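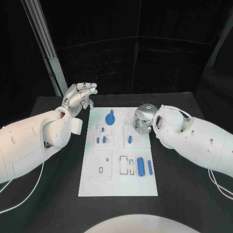 ## Participants wanted: part placement study, November

Draritz is recruiting 31 adults to test the layout of a flat assembly board. The board is white, with printed outlines, and is used on a table with a set of blue parts: small pegs, cylinders of different thicknesses and a round gear-like part.

**What you will do**

- Place parts on the board following a written sheet.
- Repeat the task with the sheet turned over, working from the printed outlines alone.
- Return all parts to the tray and complete a short form on which outlines were hard to read.

Each participant attends one session of 103 minutes, including two breaks. Sessions start at 8 am or 1 pm.

**Requirements**

- Aged 18 or over.
- Able to pick up and turn small parts with either hand.
- Normal or corrected eyesight. Bring reading glasses if you use them.
- No part in the earlier Hulari board trial.

Assembly experience is not required. Left-handed applicants are encouraged to apply.

**Payment**

Travel costs within Troncoso are refunded against receipts. The session fee is paid by bank transfer after the form is handed in.

**How to apply**

Write to Tumaini Athumani, Room 516, Draritz, Troncoso. State your preferred start time and which hand you write with. Questions about the tasks go to Faraji Mrema at the same address.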